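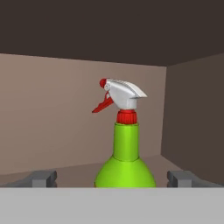 Figure 1. Simulated wrist view: open gripper with the spray bottle between the fingers, neither finger touching it.

Progress Report to the Buschmann Education Fund
Project: Flallorum, student manipulation project, Trindent Technical College
Reporting period: second term, closing in December

1. Status

The project is on schedule for the simulation phase. The course has 12 students enrolled, working in teams on a shared kitchen model. All work in this period was done in simulation. The physical arm remains in storage until the lab floor is refitted.

2. Work completed

The kitchen model was rebuilt at the start of the term. The previous version used a single flat table and gave grasp results that did not carry over to other layouts. The new model has a marble-patterned counter, drawers, wall cabinets and a shelf. Collision shapes were simplified for the drawer handles, which had been slowing the solver.

The task set now stands at 17 tasks. Each has a written start condition, a success check and a time limit. Success checks are run by script. Two teams found that their checks passed when an object had tipped over but stayed inside the target area. An upright test was added, and the earlier results for those tasks were thrown out.

Teams log 50 trials per task before a result is entered in the course table. Start poses are drawn at random within limits set by the instructor.

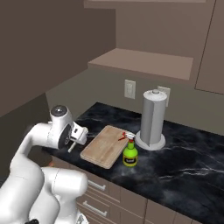
Does the Flallorum course require students to have programming experience?
Students need one prior term of Python; the simulator scripts and motion planning are taught in the course.

3. Problems and delays

Trigger-type spray bottles were the hardest objects to model. The collision shape supplied with the asset closed the space between the trigger and the neck, so any approach from the front was rejected by the planner. The bottle is now built from separate convex parts. Planning time per grasp went up and is within limits on the lab machines.

License renewal for the Tranetti planner was late. Teams used the open planner in the meantime, and their scripts had to be changed back afterward. This cost one lab session per team.

4. Budget

Spending in this period covered the planner license and storage for trial logs. A balance of $300 remains in the equipment line. We ask to carry it forward to replace the finger pads on the physical arm.

5. Next period

Teams will complete the remaining trials and submit grasp code for cross-testing, in which each team runs another team's code on its own tasks. The best-scoring code will be moved to the physical arm once the refit is signed off. The format for the spring competition at Trindent is in draft and will be sent to the Fund with the next report, together with the full trial table.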